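Open day at Stamar, Atosberg: notes on the mesh bag station

medrano_cell
Posted 10/10/22

Went to the Stamar open day. Most of the floor was palletizing. The part worth the drive was the soft goods corner, run by Eyerusalem Tesfamariam. Task is a mesh laundry bag with a zipper, on a foam board, hand-held grippers, one per hand. 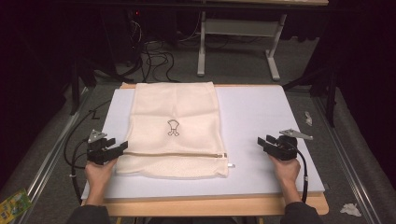
She quoted 2000 recorded runs as the target for this one item, with 1492 done since August. Each run is capped at 90 seconds. Over the cap, it gets thrown out.

Cakeo
Reply #1
2000 runs for one bag seems high. We did towels with far less. What was the finger geometry? Parallel or angular?

medrano_cell
Reply #2
Linkage type, two narrow black tips with small holes in them. They close on a small fold of the mesh.
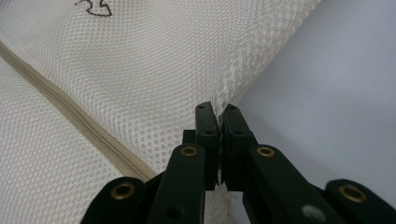
Pads get swapped every 11 shifts according to her. I asked about suction and she said no, air goes straight through the weave.

Cakeo
Reply #3
Pad interval sounds short. Mesh is not abrasive.

tk_fixtures
Reply #4
Disagree. Zipper teeth will chew a soft pad, and mesh strands get into any texture you cut. I would go shorter. Towels are also a poor comparison, they have no hardware on them.

Cakeo
Reply #5
Fair on the zipper. Still want to see a success rate before I believe the run count. Did she give one?

medrano_cell
Reply #6
No. She takes questions by email, I'll ask.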